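Tastness Table Lending: progress report, September

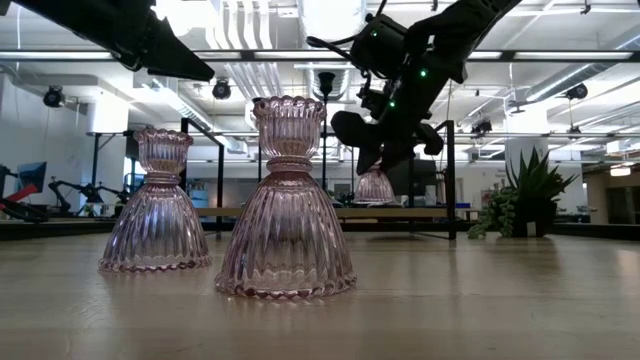
Benjelloun wrote back after the last report to ask whether people really want to borrow candle holders, or whether the grant would do more good spent on plates and folding chairs. Fair question, and I'd rather take it first than bury it at the bottom.

Yes, they want them! Plates we have. The Kirkomport hall has cupboards full of white plates, and most families who come to us can scrape together enough chairs between the neighbors and the church. What they can't get cheaply is the stuff that makes a rented hall feel like a wedding or a 50th anniversary, and the glass is the first thing they ask about. The pink ribbed holders are the clear favorite. They're shaped like an upside-down bell with a wavy little cup on top, and when you put them on bare wood with no cloth they throw a nice soft reflection, so I've started telling people to skip the tablecloth altogether if the hall has its good tables out.

So, where we are. The lending shelf now has 993 pieces on it, counting glass, linens, serving dishes and the odd cake stand (all entered in the inventory, finally, which ate most of my summer). We had hoped to reach 200 loans by the end of the grant year and we're on track for that, with the holiday season still to come, when everybody wants candles at once.

The pink holders come in more than one size, which I didn't think through when I took them in. People want pairs. They'll put a smaller one and a larger one side by side on a head table and then call me to say they look wrong. I've started packing them in mixed groups and tucking in a card that suggests staggering them down the table, small ones toward the back. Complaints have pretty much dried up, and a couple of borrowers sent nice notes about it.

Packing was the other headache. Those crimped edges chip if you so much as look at them funny, and we lost five holders in the spring, all on the return trip. Folks wrap beautifully going out and then stuff everything back in the box at midnight with a dish towel. We moved to divided crates from Jeso with a separate slot for every piece, and breakage since then is two. The crates cost more than I'd budgeted, so you'll see that line run over, and I've pulled the difference from printing. We didn't need the big brochure anyway.

Wax! I should mention wax. Getting it out of the fluted cups takes forever. Warm water and a wooden skewer is the best I've come up with, and I now ask borrowers to use dripless tapers, with some success. If you know of something better I'm all ears.

Still to do before the next report: finish the shelf labels, replace the linens that came back with red wine on them, and decide whether to keep lending the tall vases (they're gorgeous, they tip over). I'd also like to talk about a second pickup spot on the far side of Kirkomport, mainly for people without a car. I don't have a cost for that yet and will send one separately.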